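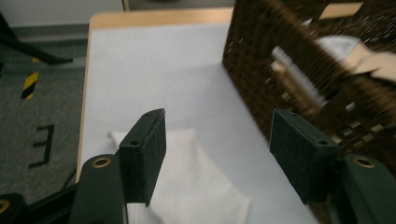

Game Production and Finance
Handout 6: Funding after the prototype

Read before the seminar. Bring the cash flow sheet from Handout 5, with the milestone column filled in.

6.1 Scope

Handout 5 dealt with money raised from players before release. This one deals with publisher advances, platform deals and early paid access. The three are often mixed in practice, but they put the risk in different places and they should be modelled separately before they are combined.

The worked case is Mersha, a turn-based trading game by a small studio, Tirkgate. The publisher is Heltix. Figures are in pounds and have been simplified for teaching.

6.2 Publisher advances

An advance is paid against future royalties. The studio does not repay it if the game fails, but it receives no royalty until the advance has been recovered. Recovery is called recoupment. Two forms are in common use.

Recoupment from gross: the publisher counts all net receipts (after store share, tax and refunds) towards the advance. Recovery is fast.

Recoupment from the studio's share: only the studio's part of net receipts counts. At a 40 per cent studio share, recovery takes two and a half times as many sales as it would from gross.

Contracts do not always use these names. Look for the clause that defines what is "applied against" the advance, then check the definition of net receipts in the schedule. Marketing spend, porting and testing may be added to the recoupable sum, with or without a cap.
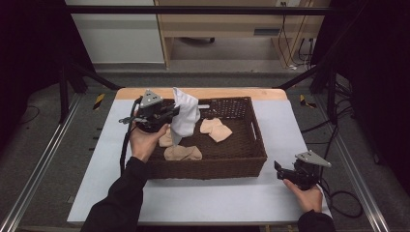

Where there is no cap, the studio cannot work out its own break-even point. For modelling purposes, treat an uncapped cost as a range and run the sheet at both ends.

6.3 Milestones

Advances are paid in stages, each tied to a delivery. A milestone definition needs a list of deliverables, a review period and a rule for what happens if the publisher does not reply. Under the Mersha contract a build was deemed accepted if no written reply was received within the review period. Without such a rule the payment date is open, and payroll is not.

Definitions such as "vertical slice" or "alpha" should not stand alone. Tirkgate's second milestone read "alpha, feature complete". The studio took this to exclude the harbour screens, which were still drawn as plain boxes. Heltix took it to include them. Payment was held until the following month and the studio met wages from its tax reserve.
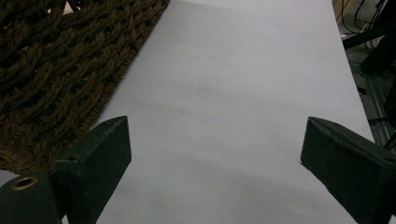 Gripper open above a large sheet of white paper.

6.4 Early paid access

Selling an unfinished build brings in money during development and provides test data. It also uses up part of the launch audience. A forecast that adds early sales to an unchanged launch estimate counts some buyers twice.

Mersha sold 1,868 copies in early access against a forecast of 2,000. The shortfall was small and had little effect on cash. Support cost had the larger effect: one programmer was moved from new work to bug reports, and the next milestone slipped. Enter support as a staff cost in the month it occurs, not as a percentage of sales.

Price changes need care. If the price is to rise at full release, say so on the store page from the first day of sale.

6.5 Platform deals

A platform may pay a fixed fee for inclusion in a subscription, or a guarantee against sales in return for a period of exclusive release. Check three points in the contract: whether the fee counts towards recoupment, who receives it, and on what date the exclusive period starts. The last is often tied to release on the platform and not to signature, so a delay to one version delays all the others.

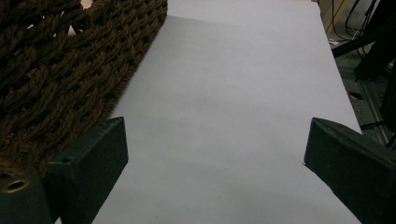
A guarantee differs from a fee in that sales are set against it. If sales on the platform stay below the guaranteed sum, the studio receives the guarantee and nothing more. If they pass it, only the excess is paid.

6.6 Exercise

Use the Tastville sheet on the module page. Tastville is a puzzle game with one publisher advance and one proposed subscription fee.

(a) Find the month in which cash is lowest, with and without the fee.
(b) Change recoupment from gross to studio share. State the new break-even in copies.
(c) Delay the second milestone payment by 2 months. Show which costs cannot be met.
(d) Redraft the milestone clause so that the delay in (c) would need written reasons from the publisher. Keep to one paragraph.

Hand in the sheet and the clause as separate files. Show working for (b). Answers that give only a final figure will be returned unmarked.

6.7 Terms for the test

Advance; recoupment; net receipts; cross-collateralisation (see Handout 4, section 3); deemed acceptance; guarantee; reversion of rights.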